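Tiempo de lectura: 5 min
Buscar en el blog… Buscar
12 comentarios · 80 veces compartido

Hulteo, kit docente de manipulación bimanual: lo que opina un club que llegó a él con prisa y sin presupuesto

9 de febrero de 2022

El club de robótica del instituto lleva desde diciembre con el kit Hulteo en préstamo, y ya toca devolverlo o quedárnoslo. Como la dirección pide «un informe razonado» y yo no sé escribir informes, escribo una reseña y luego le cambio el título.

Lo que vende Hulteo no es el robot. El robot lo pone cada centro, y el nuestro lo comparten tres clubes que se odian con cordialidad. El kit son los objetos, el cuaderno de tareas, el programa para grabar demostraciones y un manual que alguien tradujo al español sin haber conocido a ningún hispanohablante. «Proceda a la verdura con ánimo» es una instrucción de la página 52, y se ha convertido en el saludo oficial del grupo.

La tarea con la que nos presentamos a la liga escolar Wudham se llama «Servir la mesa». El nombre promete mucho. Consiste en coger una col de juguete y dejarla en un plato. Mis alumnos, que al apuntarse soñaban con combates de robots, recibieron la noticia con un silencio que todavía recuerdo.

Empiezo por los objetos, que son la mejor parte. El plato es de plástico, rosa salmón, de un tono que mi abuela habría llamado «de clínica». Pesa poco, tiene el borde levantado y resbala por la mesa en cuanto se le toca de lado, cosa que al principio tomamos por un defecto y que ahora defiendo: obliga a bajar la mano despacio. La col tiene sus hojas con nervios y pliegues en relieve, blanca por arriba y verde lima por abajo, y es más convincente que la del comedor. Para dos brazos con manos de cuatro dedos y pulgar, es un rival muy digno.

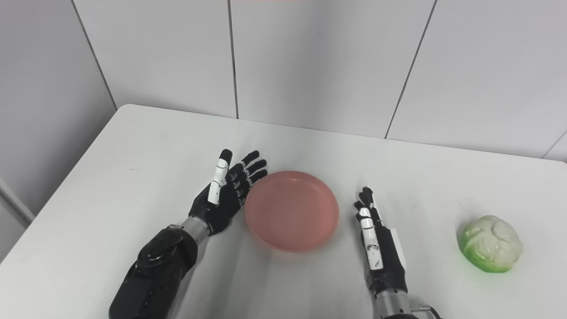
El programa de grabación

Aquí se acaban los elogios fáciles. El programa se instala bien a la segunda y arranca bien a la tercera. Una vez en marcha, se maneja con cuatro botones, y uno de ellos, «Descartar», está pegado a «Guardar». Hemos perdido así una tarde entera de demostraciones buenas. La alumna que pulsó el botón pidió que no se dijera su nombre y yo cumplo, aunque en el pasillo lo sabe todo el mundo.

A cambio, lo que guarda lo guarda ordenado. Cada intento queda con su hora, su autor y una casilla de observaciones que los chicos usan para insultarse con bastante ingenio. Se puede volver a cualquier momento de la grabación y ver qué hacía cada mano, y eso en clase vale mucho: se acabaron las discusiones sobre si fue el robot o fue Marcos. (Fue Marcos.)

El cuaderno de tareas

Irregular. Las primeras fichas son excelentes, con la dificultad bien medida: acercar la mano, colocarla por encima, cerrar los dedos, soltar. Luego hay un salto que parece escrito por otra persona, y de pronto se pide coordinar los dos brazos con una página de teoría y un dibujo borroso. Tuvimos que inventarnos tres fichas intermedias. Si alguien las quiere, las mando, están en un documento titulado «col_definitiva_BUENA_3».

También echo en falta una ficha sobre qué hacer con la mano que no trabaja. Los alumnos aprenden enseguida a mover la derecha y se olvidan de que la izquierda sigue ahí, al otro lado del plato, con los dedos abiertos y todas las papeletas para estropear el intento. Nosotros acabamos pactando una postura de espera y pegándola en la pared del aula con celo.

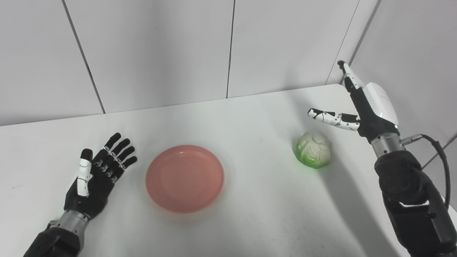 A Hendrik De Bruijn la parte del cuaderno le parece injusta. Me escribió al leer el borrador que las fichas de dos brazos están pensadas para hacerlas después de repetir las de uno hasta el aburrimiento, que su grupo les dedicó el doble de sesiones que el mío y que el salto, visto así, es un escalón. Añade que mis tres fichas intermedias son las suyas de siempre con otro nombre. Lo consulté con los chicos y le dieron la razón con una rapidez ofensiva.

Aun así, mantengo que un cuaderno debería avisar de eso en la portada.

Precio y alternativas

Cuesta más de lo que debería costar una col. Antes miramos el lote de Plasteck, más barato, con frutas de corcho que se deshacen en migas y sin programa de ninguna clase, y el de Pinheiro, que es precioso y viene en una caja de madera que apetece más que lo de dentro. El de Pinheiro trae mejor manual. El de Plasteck trae manual, en el sentido de que hay un papel.

Lo que me inclina por Hulteo son los recambios sueltos: se puede pedir un plato sin comprar otra vez todo el conjunto, y con adolescentes ese dato pesa. El soporte responde por correo en dos días y no se ríe de las preguntas, al menos por escrito.

¿Nos lo quedamos? Yo votaría que sí, siempre que alguien separe esos dos botones. La liga es en primavera y el grupo ya ha elegido nombre de equipo: Con Ánimo. Quedó por delante de «Los Marcos», que tenía un solo voto.

Nota: notable bajo. El manual, suspenso, y que no lo corrijan nunca.

Compartir · 12 comentarios
Buscar en el blog… Buscar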